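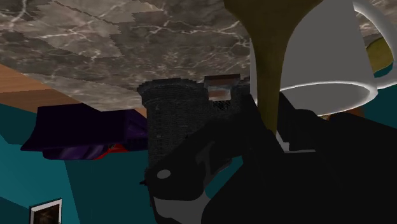
4. Sealing the countertop

Marble and other natural stone only. Skip to section 5 if you have laminate or solid surface.

Before you start
Slab must be set and level (section 3). Adhesive cured overnight. Windows open. You need the Nitley stone sealer, two lint-free cloths, a foam pad, painter's tape, gloves.

CAUTION: No vinegar, lemon or bathroom cleaner on marble. Ever. Acid etches the polish and sealer won't hide it.

1. Wipe down with plain water and a drop of dish soap. Rinse. Dry with a clean cloth.

2. Leave it alone overnight. Stone that looks dry on top may not be.

3. Tape off wood trim and any painted wall next to the stone. Press the tape edge down hard. Sealer leaves a shiny line on flat paint, and you'll be repainting the whole wall.

4. Water test. A few drops on a spot at the back, wait. Dark mark = needs sealer. Still beading = already sealed at the shop, go to section 5.

5. Shake bottle. Pour a small puddle, spread with the foam pad. Work in patches you can reach without leaning on the wet part. Do edges and the sink cutout too, people forget the cutout.

6. Wait 10 minutes. Do not let it dry on the surface. If it starts to go tacky, add a bit more sealer and wipe right away.

7. Buff off all of the excess with the second cloth. Turn the cloth offen.

8. Second coat after about 30 minutes. Same as steps 5 to 7.

9. Pull the tape back slow, low angle.

Note: Veins can soak up sealer faster than the rest. Go over them again on the second coat if they look dull.

Note: Haze next morning means step 7 was rushed. Dampen a cloth with sealer, rub the hazy area, buff dry.

Cure time
Light use after 24 hours. No standing water, no hot pans, no oil until then. Harnum brackets under an overhang can be loaded at the same point, not before.

Re-sealing
Once a year, or when the water test fails. Kitchens with heavy use, sooner. Used cloths go outside, layed flat to dry, then in the trash. Don't ball them up.

Spare foam pads: order part 952.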